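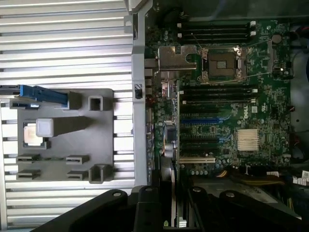
July, glue tests for the Flondon covers

Picked up again at 8:40 a.m. Lærke had left the July boards under weights overnight and all of them came out flat except the pair nearest the window. Moved the rack to the inside wall.

Paste: wheat starch, cooked 10 minutes, strained twice, let cool with the lid off. Thicker than the last batch. Thinned half of it for the spine linings and kept the rest as is for the cloth.

Cloth: the Sekitz buckram still strikes through at the joints if the paste sits. Brushed it out from the center and put it down right away, much better. The Atinga cloth takes paste evenly but stretches across the grain, so cut it 2 mm short on the head and tail. Nestor wants to see both before we order a full roll.

Job 1272 (parish ledger, Natália's): sewing is sound, left it alone. First signature is guarded with thin tissue. Old spine lining came off dry with the bone folder, no poultice needed. Rounded lightly. The back still wants to fall flat near the tail and I don't have a fix I like yet. Might try a second lining with the grain running head to tail.

Press: the left screw on the standing press is stiff again. Cleaned and waxed it. Vilhjálmur, please don't use oil on it, it got on the boards.

To do
Trim endpapers for 1272
Ask Tove for the rest of the Biltero blotters
Label the thinned paste, goes out tomorrow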